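Home | News | Galleries | Workshop | Contact

Print this page | E-mail this page

Inside the Drerkby Office Machines

May 30, 2018

Sheehan sold the Drerkby office 12 desktops and promised they would be "good for years." We have heard that one before. Brigitta Oberholzer wanted them replaced outright, at a price nobody here would repeat in front of the board. Marlies Wallner asked to see inside one first — a fair request, I thought, given that the complaint was slow logins and the quote was for all new hardware.

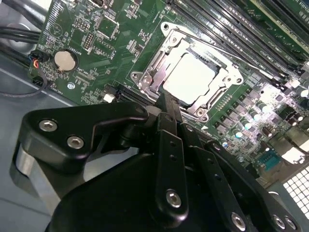

The green board in its gray case. The processor sits under its silver frame, with the four black memory slots off to one side and the coin cell by the "BATTERY" label.

I am not convinced by the replacement plan. The quote calls these boards "end of life" and gives no test results to back that up. It also blames the capacitors, and I would like to see a meter reading before anyone pays for that opinion. A new coin cell is cheap. So is more memory, if the right kind can still be bought. Marlies has asked Sheehan for the test sheets — none so far.

More pictures when the next case is opened.

Related galleries
Clurnham Server Closet, Before the Move
Rundeck Printer Repairs
December Cable Clear-Out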